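Drekby Robotics Club - Gripper Kit Guide
Section 4: Setting up a table-clearing session
Revised 5/31/18

This section covers setting up and recording a table-clearing task with the hand-held grippers. Read section 3 (charging and pairing) first. Members working at home should follow the same steps as those in the Cloltard workshop.

4.1 Before you start

1. Choose a table you can reach across without leaning on it. A cloth may stay on if it lies flat.
2. Move knives, glassware and anything hot off the table. Items on a counter behind it can stay.
3. Wipe the finger pads with a damp cloth and let them dry. Check that each pad is pushed fully onto its arm.
4. Open and close each gripper 3 times. The arms should move freely at the pivot pins. If one sticks, put the gripper aside and enter it in the fault book.
5. Check free space on the laptop. A full session needs around 2840 MB.

Note: The Tehrani pads and the older Indutex pads do not grip alike. Do not mix them on one pair of grippers.

4.2 Laying out the items

6. Put out between four and six items. Use at least one that keeps its shape and at least one that crumples.
7. Let some items touch or overlap. The sorting program was trained in April on well-spaced items and needs harder layouts.
8. Write the session number on the log sheet, then list the items. The first free number for this group is 187.

Caution: Drinks cartons must be empty and rinsed, with the cap screwed on. A squeezed carton can leak over the grippers and the cloth.

4.3 Recording

9. Hold one gripper in each hand, with the fingers open and pointing down towards the table.
10. Start recording and keep still for a slow breath. The program uses this pause to find its starting position.
11. Bring the fingers down on either side of the item. For a carton, grip across the narrow part of the body - not by the cap.
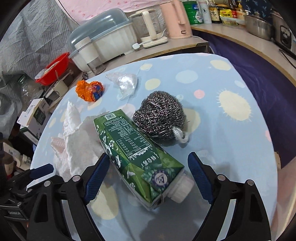 12. Close the fingers until the item stops sliding, then lift straight up. Do not drag it across the cloth.
13. Put the item in the bin or tray for its type and open the fingers fully before going back for the next.
14. If you drop something, carry on and pick it up again. Dropped items are useful and should be left in the recording.

Caution: Wire scourers catch on sleeves and can shed sharp strands. Pick them up with the gripper only, and check the pads afterwards.

Note: Tissue and thin film often stick to the pads. Open the fingers wide and lower them until the piece touches the tray. Shake gently if it still hangs on.

4.4 Finishing

15. Stop recording before you put the grippers down.
16. Copy the files to the club drive under your session number. If the copy stops with error 2759, unplug the cable, plug it back in and start the copy again.
17. Put the grippers back in their case with the fingers closed.

Charging between sessions is covered in section 3.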